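3 May 2024

Glaze fit, tin-free pale blue on the Tedport stoneware body. Third firing of the series.

Kiln unloaded at 7 this morning, inside below hand heat. Witness cones on the middle shelf down properly, lower shelf half a cone behind as usual. Bottom element still suspect. Resistance check moved to next week.

Crazing is the whole question. The November batch looked clean out of the kiln and had a full network after two weeks in the cupboard, so I no longer count anything as passed on unloading day. Tiles from this firing go through the freezer and boiling water cycle, then ink, then the shelf.

Changes from the previous firing: silica up 2 percent by dry weight, feldspar down to match, cobalt left alone. Slurry sieved twice. Specific gravity on the high side, so dip time was cut. Cooling held at top temperature as before, then natural to 300, lid closed throughout. The Itholm controller logged the hold correctly but lost the end of the cooling curve again. I read the rest off the pyrometer by hand.

Surface target is a quiet matte in the range of ordinary pale blue tableware, no gloss pooling in the well and no dry patches on the rim. 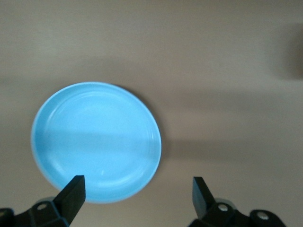

Bittencourt's note in the margin of the last sheet asks whether the matte is a true crystal matte or only underfired, and says that if it is underfired the expansion figures mean nothing and the knife marking will be bad whatever the silica does. Fair point. Have put two tiles aside for a refire one cone hotter. If they go glossy, the note is right and the series starts over from the base recipe.

Knife marking test done on the lower shelf tiles only. Gray lines from a stainless table knife, removed with cleaning paste but not with detergent. Middle shelf tiles to be done after the freezer cycle so the scratches don't confuse the ink reading.

Acid test: lemon slice overnight on one tile from each shelf, covered. Read under the window, dry, against an untouched tile. Last firing showed a faint dull ring on the lower shelf tile and nothing on the middle one, consistent with the temperature difference.
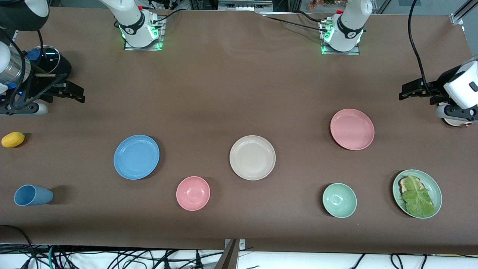

Ink reading should wait a full day after the last boiling cycle. The November tiles were inked too early and the first reading missed the fine lines completely. Use the blue-black, wipe with a damp sponge, look with the loupe at low angle.

Nillavness clay: sample bag opened, wedged, two shrinkage bars cut and drying on the plaster. It feels shorter than the Tedport and the lime content is unknown. Keep it out of the glaze series until the bars are through bisque.

Open: order cones, element resistance, controller log, new label for the blue bucket.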